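From: Tanner Campbell
To: Handum Tinkerers list
Date: 28 February 2020
Subject: Re: Old Dell tower, worth opening up?

On the Handum list, Qian wrote:

> I've been offered one of those black Dell towers for 50 quid and I'm
> wondering if it's worth the bother. I've never had the processor out
> of anything. Is it fiddly in there? And can you get at the drives
> without taking half of it to bits?

Hi Qian, and hello everyone else,

50 sounds a bit steep to me, but go for it if it's clean inside! I love these old things. Lay it down flat with the side off and you can reach nearly everything from above, which beats crouching under a desk with a torch between your teeth (done that, never again).

The drives are the easy bit. Look for the bright blue plastic, that's your latch. The power leads are a right tangle though, so take a snap on your phone before you unplug any of them.

For the processor: heatsink off first, and give it a gentle twist if the old paste has gone hard. Then push the little lever down and out, let it come up, lift the frame and take the chip straight up by its edges. Please don't drag it sideways. I did that on the Clemell machine and spent a whole evening with a needle and a magnifying glass, and it still wouldn't boot.

Inside of a Dell tower below. The processor's in its socket in the first one, and the socket is empty in the last.
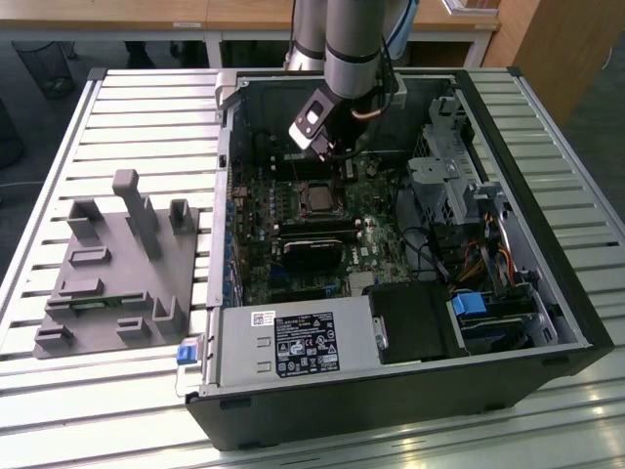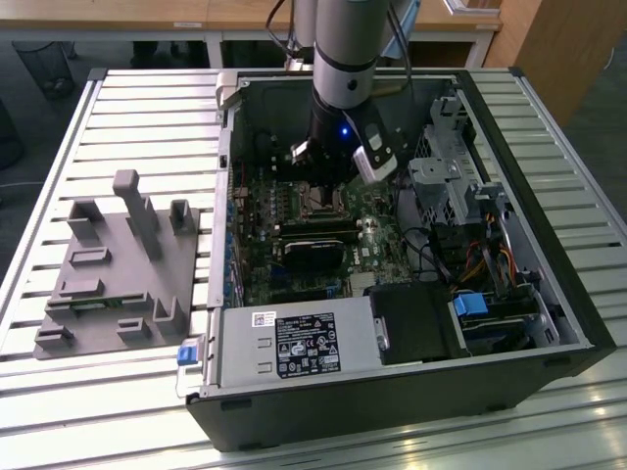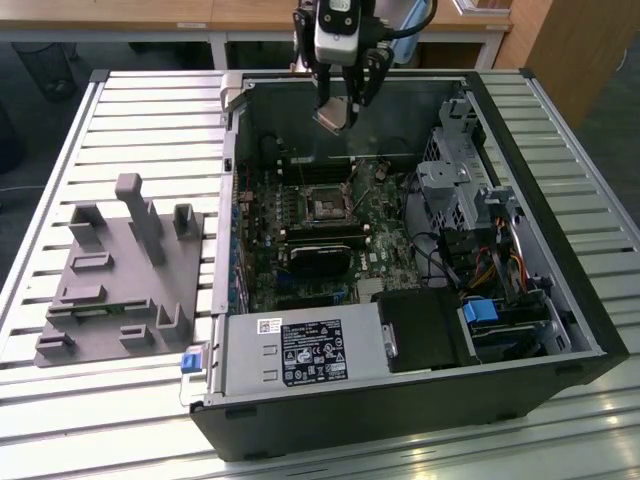 Bits and bobs for March

I've still got a tube of Nitex paste going spare, plus a box of case screws (I make it 312, don't ask) if anyone's short. Shout before the next meet and I'll bring them along. Also, whoever has my long crosshead screwdriver, I'd quite like it back!

Cheers,
Tanner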